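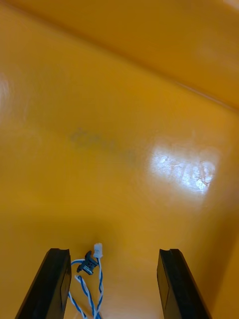

I've been selling the Flikthorpe bench lamp for a few years now, and it's still the one I'd grab if my shed was on fire. It's a plain clamp-on work lamp with a jointed arm and a wide shade, made for people who solder, sew, paint little soldiers, tie flies or just want to read the fine print on a seed packet. I use mine for all sorts. Last night it was splinters.

## What you get

The lamp comes with the arm already put together, the clamp, two bulbs (one warm, one cooler) and a cloth bag of spare washers. Stretched right up it stands 486 mm above the bench, and it folds down small enough to live on a shelf. The shade is spun aluminium in cream, dark green or a grey that looks a bit blue in the afternoon. I've got the green. Everyone who comes into the shop asks for the green, so it does sell out.

The bulbs last roughly 2,000 hours each. If you're a few-evenings-a-week sort of person that's years. They're an ordinary small screw fitting, so any hardware shop will have something that fits when the time comes.

## The arm

Lots of cheap lamps droop. You set them up nicely, turn around for your pliers and the shade is resting on your tea. The Flikthorpe has proper tension knobs at both joints, big enough to turn with cold hands, and once you've nipped them up it stays where you left it. It'll loosen a little over the first month — give each knob a quarter turn and carry on.

The old version had springs along the lower arm and they used to ping when you moved it. Ignacio Lozano, who builds these for us, swapped them for a counterweight in April and now it's lovely and quiet. It did add a bit of weight at the back, so leave a hand's width behind the lamp if your bench is against a wall.

## The clamp

Fits most benches, desks and kitchen tables. It won't grip a rounded edge very well, and I wouldn't put it on glass at all. There's a rubber pad on each jaw to save your timber from marks. If you've got a really thick slab bench, ask me about the Lereck base, a heavy round foot that takes the same arm. Costs a bit more, weighs a tonne, doesn't budge.

## The switch and cord

The switch is on the shade, right where your hand goes, and it has a good solid click. The cord is cloth covered and comes in black only. Yeshi Tsegaye in Troncoso Lane wrote to ask for red, and I'd love red too! We just haven't found a red one we like the feel of yet.

Please don't leave the lamp out on a verandah. It's an indoor lamp and the fittings aren't sealed.

## Looking after it

Dust the shade with a dry cloth when it's off and cool. Skip the spray cleaners, especially on the green, where they leave cloudy patches that take ages to polish out (ask me how I know). A dab of light oil on the knobs once a year keeps them turning sweetly.

## Ordering

Pick your colour and add it to the cart. Want the Lereck base instead of the clamp? Pop "base" in the notes and I'll send you the new total before anything gets charged. We send everything out from the Nitonel workshop, well padded, and you're welcome to pick up in person any morning before noon. Spare shades, knobs and clamps are all sold separately, including parts for the older spring models.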